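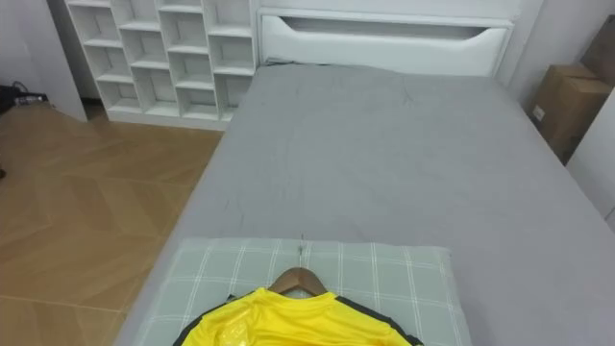 Kiltus 家用整理套件

Kiltus 是 Serkberg 推出的家用衣物整理机器人套件，面向出租公寓、短租房和普通家庭，主打的功能是把衣物套上衣架、从衣架上取下，以及把挂好的衣物转移到指定位置。套件以租赁加上门调试的方式提供，单独购买的用户也可以选配调试服务。在同类产品大多还停留在叠毛巾的时候，Kiltus 一上来就挑了衣架这个难题，光这一点就很让人佩服！

名称与沿革

项目早期的内部代号是 Sulemana，由 Elikem Dogbe 主持，最初只做抓取软件，不做整机。2 月的一次内部演示之后，团队决定把软件、夹爪和视觉模块打包成一套，改用现名。首批试用放在 Irthorpe 的出租公寓里进行，共发出 200 套。

组成

标准套件包括夹爪、头部视觉模块、控制主机和一本相当厚的纸质手册（手册写得很好，连衣架的肩宽怎么量都画了图）。控制主机可离线运行，动作记录默认保存在本地，用户可以随时清空。备用夹爪指垫需另行订购。

工作方式

Kiltus 习惯在床面上作业。床面宽，又有一定弹性，夹爪从侧面伸向衣物时余地比桌面大得多。官方手册建议先铺平床单，再放一只枕头当垫子，把衣物连同衣架摆在枕头上，领口朝向床头。枕头把衣架稍稍垫高，夹爪就容易找到衣摆和袖口的边缘。运动球衣一类带光泽的化纤面料最考验系统，表面反光，褶子又软，领口镶边与衣身颜色反差大的款式识别起来会轻松一些，黄身黑领就属于这一种。

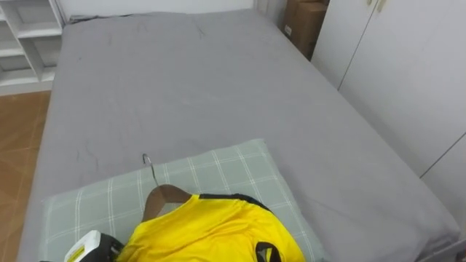
Theophilus Kpodo 则认为枕头这一步迟早应该省掉，他在试用反馈中写道，真正忙的时候没有人愿意先摆枕头，衣服往床上一扔就该能挂。开发团队对此的答复是，无垫模式已列入计划，但没有给出时间。

性能

按 Serkberg 公布的内部测试，系统在连续 1,003 次套衣架操作中使用了同一组指垫，中途没有更换。测试衣物以短袖为主，厚外套未包括在内。手册给出的指垫保养间隔为 1,000 次，保养内容是擦拭和重新校准，全程不需要工具，做起来意外地顺手。

评价

试用者普遍喜欢它对衣架的宽容度。弧形木衣架、细塑料衣架都能用，金属挂钩歪一点也能认出来，这在套件价位上实属难得。动作不算快，可是看着它一点一点把领口理正，很容易就看入了迷！批评主要集中在两处，一是吊带和开衫支持得不好，二是调试预约太少，Irthorpe 以外的用户常常要等。也有人希望增加按颜色归类的功能。

服务与保修

租赁用户享有整机保修，指垫属于耗材，不在保修范围内。上门调试通常由两名技师完成，内容包括床面高度设定、视觉标定和衣柜位置登记。搬家后需要重新登记，旧的设定可以导出备份。

最后更新：2018年7月1日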